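Fewer Categories, Coarser Bins

Last updated: 2024-02-11

Small organizations that keep physical things on shelves tend to classify them too finely. The habit is borrowed from libraries and parts warehouses, where it makes sense, and applied to supply rooms and tool cribs, where it mostly does not. My position is that a store holding fewer than 4000 items should use no more than 10 categories, and that most should use fewer.

The argument rests on a simple accounting of time. Every stored item incurs two costs: the cost of deciding where it goes and the cost of finding it again. Fine categories raise the first and are supposed to lower the second. Designers of storage schemes usually measure only the second, and they measure it with the person who designed the scheme. That person knows that adhesive tape is filed under fasteners. Everyone else looks under stationery, then under packaging, then buys more tape.

The supply room at Zurnovdale is the case I know best. It had a scheme of several dozen headings, printed and taped to the inside of the door. When the shelves were audited in February, a large share of the contents sat under a heading that was defensible but wrong. A paper folder with a plastic cover could go under paper, plastics or filing, and examples were found under all three. The staff were competent and had followed the sheet as written. The sheet allowed three answers.

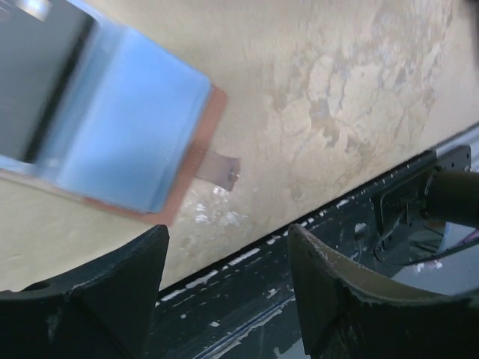 Tadeusz Szczepańska objects that the fault lies in the sheet: "Write better definitions and the overlap goes away. You are throwing out precision because one list was drafted badly."

I take the objection seriously, and in a store with a full-time clerk I would accept it. Definitions work when the same person applies them every day. They work badly when they are applied by whoever happens to be holding the item, at the end of a shift, with the list on the other side of the room. A longer definition also takes longer to read, and past a few lines it goes unread. The overlap is then resolved by habit, and each person's habit is different.

A coarse scheme accepts that some searching will occur inside the container and limits how long it can take. If a bin holds 10 things, all of them can be inspected in a few seconds, in any order, with no knowledge of the scheme beyond the label on the front. The search is dull but it ends. A search across fine categories has no such limit, as the searcher cannot tell whether the item is absent or merely filed by someone with different views.
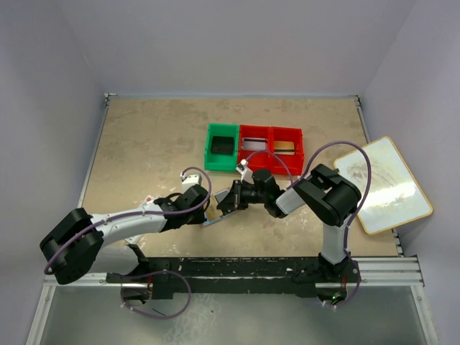 Three open bins, one green and two red, in a row toward the back of a tabletop.

Color is often proposed as a substitute for labels. I have no strong objection to it, provided the number of colors stays low and the meaning of each is written down somewhere permanent. The Ponero office assigned a color to each department, then merged two departments and kept both colors. New arrivals reasonably assumed that the difference meant something. Plain text on the container would have been cheaper to correct.

There are exceptions. Anything hazardous, perishable or legally controlled needs its own place regardless of quantity. So does anything whose near neighbor looks identical and behaves differently, such as metric and inch screws. These cases should be listed individually and kept out of the general scheme. They are poor grounds for subdividing everything else.

The usual counterexample is growth. A store that expects to pass 1000 items within a year, the reasoning goes, should build the larger structure now. I disagree. Splitting a crowded category later takes an afternoon, and by then the contents show where the split belongs. Merging thin categories is slower, because each has acquired a defender. At Lundau the merger of two nearly empty headings was discussed at three meetings.
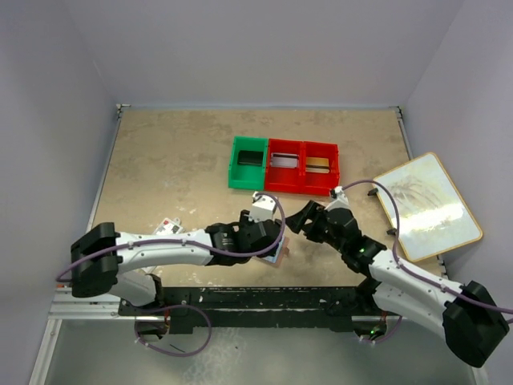
How many categories should a new supply room start with?

Seven, including one for items that fit nowhere else, with that last one emptied and re-sorted every month.

The final category deserves more respect than it gets. A miscellaneous bin is commonly treated as a failure of discipline. I would treat it as the measuring instrument of the scheme. If it fills with one kind of thing, a heading is missing. If it fills with items that plainly belong elsewhere, a label is unclear. If it stays nearly empty, the scheme can probably lose a heading, and the next audit should start by asking which one.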